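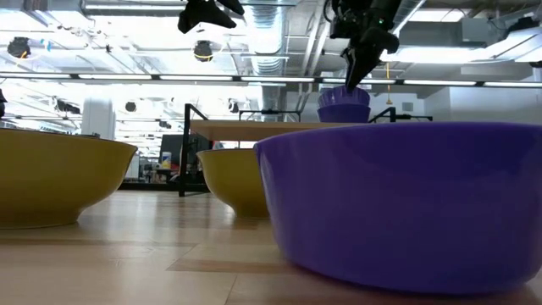

*Figure 6. Bowls on the bench, with two purple containers stacked on the raised shelf.*

## 4. Setting out and putting away the bowls

This section covers the bench and the raised shelf behind it. For the sink and drying area, see Section 5.

### 4.1 Before you start

1. Wipe the benchtop along the boards, following the grain. Crumbs collect in the seams, so finish with a dry cloth.
2. Check that the shelf sits level in its black metal frame. Press down lightly at each end. If it rocks, stop and go to 4.4.
3. Wash and dry your hands. Glossy bowls are slippery when handled with oil or dough on the fingers.

**Note:** The overhead lights reflect off the timber and can hide a thin film of water. Run a dry palm over the surface before setting anything down.

### 4.2 Setting out

1. Bring the yellow bowls out first and stand them on the left side of the bench, one forward and one further back.
2. Leave open benchtop between them. A hand laid flat should fit in the gap without touching either foot.
3. Put the large purple bowl on the right. Carry it with both hands under the wall. Do not lift it by the rim.
4. Turn each bowl a little on the spot. It should move smoothly. A scraping sound usually means grit under the base.

**Caution:** Do not slide a loaded bowl across the boards. Lift it, or ask someone to take the other side.

Colours are used as follows in the Trestby kitchen:

- Yellow – dry ingredients and washed produce
- Purple, large – mixing
- Purple, on the shelf – spares

If you are setting up a different kitchen you can choose your own colours, but write them on the Jalura card inside the cupboard door and keep to them.

### 4.3 Stacking on the shelf

1. Dry both containers inside and out.
2. Place the smooth, darker bowl on the shelf first, base down.
3. Set the fluted container on top. Lower it straight – if it goes in tilted it can jam.
4. Move the stack back from the front edge of the shelf.

Two containers is the limit for this stack. Anything taller is awkward to reach over the bowls on the bench, and the top one tends to get knocked.

If two containers stick together, do not twist them or prise them apart with a knife. Stand the lower one in warm water for 90 seconds, then pull gently upwards.

### 4.4 If the shelf rocks

1. Take everything off the shelf and clear the bench underneath.
2. Check the foot of the frame for trapped cloths or food scraps.
3. Tighten the frame fixings by hand, then a quarter turn with the key. Do not force them.
4. Press down at each end again. If there is still movement, leave the shelf empty and tell Tuấn Vương.

Replacement fixings are kept in the drawer marked 55. Return the key to the same drawer.

### 4.5 Monthly care

Oil the benchtop on the first Saturday of the month, after the last wash-up. Use a thin coat and leave it overnight with nothing on it. The February coat can be skipped if the boards still feel smooth.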